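I met Suryani Simanjuntak at her kitchen table, which is also her office, her cutting table and (when her son is home) a ping-pong table. She runs a mending circle called Naltar, and I'd been wanting to talk to her ever since my sister came back from one of her evenings with a darned elbow and a whole new personality.

"I started because I was cheap," she told me, pouring the tea. "I had a sweatshirt I loved and the cuff went. I didn't want to buy another one!" So she fixed it, badly, and wore it to work, and by lunch two people had asked her to fix theirs. 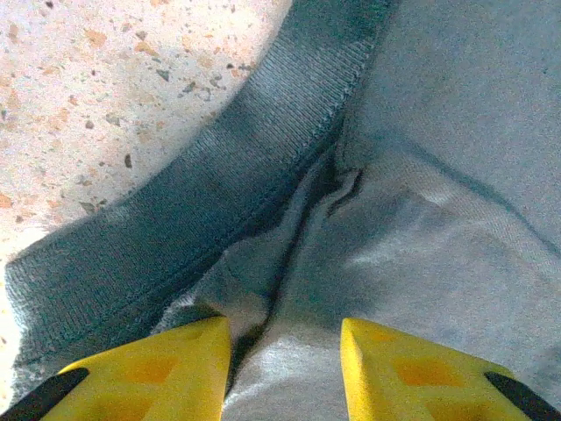 ON KNITS AND OTHER HEADACHES

I asked what people bring in most. Knits, she said, right away. Sweatshirts, leggings, kids' pajamas, anything with stretch. "People sew it up with a regular needle and a tight straight stitch, and then they pull it over their head and pop, it's open again." She uses a ballpoint needle and leaves the thread a little slack, and she made me try it on a scrap. Mine looked like a spider had a bad day, but it held.

The circle charges $5 a night, tea included. In September they mended 108 pieces, a record, and Suryani still has the list taped inside a cupboard door. She read me some of it. Nine of them were the same brand of school pants with the same blown-out knee.
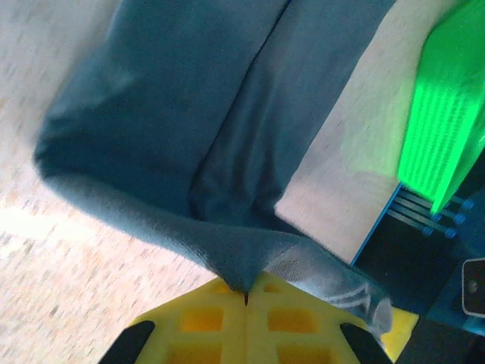 She is fussy about color, though less than I expected. "If you can match it, great. If you can't, go brighter and act like you meant it." Her own coat has an orange patch on a navy pocket, and she says strangers stop her on the bus about it.

I wondered if she ever says no. She laughed for a long time. "Zippers on ski jackets. I did one and I wanted to move to another country." Those go to Vasiliauskas, the tailor over on the corner, and he sends her his darning in return.

Before I left she went through my bag, found my cardigan with the hole under the arm, and handed me a needle.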